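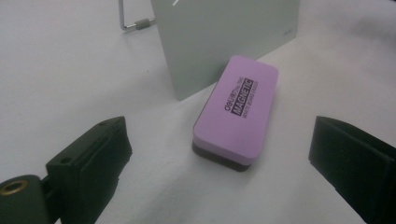
ok wedding colours, round two. We said lavender back in April and I have regretted telling anyone, everyone's "lavender" is a different thing. The Runden swatch came and it's basically grey. The Eka one is nearly blue. What I want is the pinky one, same as the top of that deli whiteboard eraser – soft, a bit pastel, with the dark charcoal felt under it. Lavender and charcoal. That's the whole scheme, sorted by stationery.

so: suits charcoal, bridesmaids pinky lavender, flowers whatever the florist can get that isn't yellow

Dresses. Tried Dumlao first. Lovely fabric, but they only do the colour in a satin and my sister looks like a wrapped sweet in satin (her words). Woson do it in chiffon, long or midi, and you can mix necklines. Leaning Woson.

price though. 997 for the lot if they all go midi, 1185 if they go long. I had long in my head the whole time. Now looking very hard at midi

someone asked about sleeves – yes you can add them, flutter or long, costs extra and takes longer. Not doing it. Bringing wraps for the evening instead

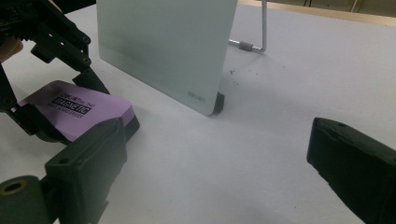 Also the swatches look different in every room. Kitchen, pink. Bathroom, grey. Took them out in the garden at lunch and finally got a straight answer, go outside with yours, and not at midday if it's blazing

Hair next. All up or all down?? Two want it up, one wants it exactly how she wears it to work, and I've got no strong feelings so long as there's no glitter spray. Thinking a loose low bun with a thin charcoal ribbon through it. Might look severe. Might look great. Will do a trial on my own head and report back

ribbon update: the thin one slides straight out of my hair. Wider one stays put with 2 grips crossed over at the back. Velvet holds better than satin, if anybody's collecting this infomation

Invitations – cream card, charcoal writing, lavender envelope. Mum wants the envelope cream as well "so people can read the address". She has a point, dark ink on the lavender was fine, silver pen was hopeless

Flower quote is in. 2404. For flowers!! Have asked what it comes to without the arch and with more greenery in teh table bits. Would rather lose the arch than the bouquets

going midi. Ordering tonight once I've got everyones measurements, still missing one set, you know who you are, get the tape out please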